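4.2 Green speed and the reluctant putter

Most club golfers will tell you that they putt badly on slow greens. They will also tell you that they putt badly on fast ones, and our interviews at Burville and Saradthorpe gave us no grounds for doubting either claim. The more useful question is whether players change their stroke when the green changes, or simply change their vocabulary.

We asked 63 members of the two clubs to hole out from the same distance on a slow green and a fast one. Each player used their own putter, a condition we had hoped to drop until Fiadzo pointed out that several of them would sooner lend us a car. Distance past or short of the hole was measured with a tape by Lozano, who was not told which players thought they were good.

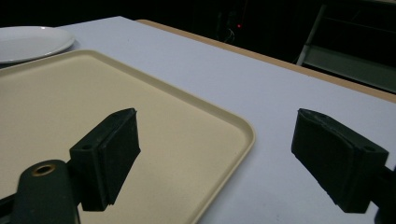 Length of backswing altered very little between the two greens. Players who took the club back a long way on the slow surface did much the same on the fast one, then slowed the head just before impact, as if a late apology might help. The ball tended to finish wide as well as short. Huanca and Edwards (see Section 2) found the same habit in juniors, who at least have the excuse of being nine.

Handicap was a poor guide to who would cope. The steadier performers were those who took a practice stroke while looking at the hole, a routine taught at Saradthorpe by the previous professional and abandoned by most of his pupils once he had retired. Those who took their practice stroke looking at the ball did no better than those who took none, though they did take longer over it.

Figure 2. Two gripper fingers, a beige tray and a white plate.

We would not make too much of this. Both greens were flat, the June weather was kind, and a putt with nothing riding on it is a different animal from one for the monthly medal. Escobar has suggested repeating the work with a small stake on each putt. The club secretary has asked to see that proposal in writing.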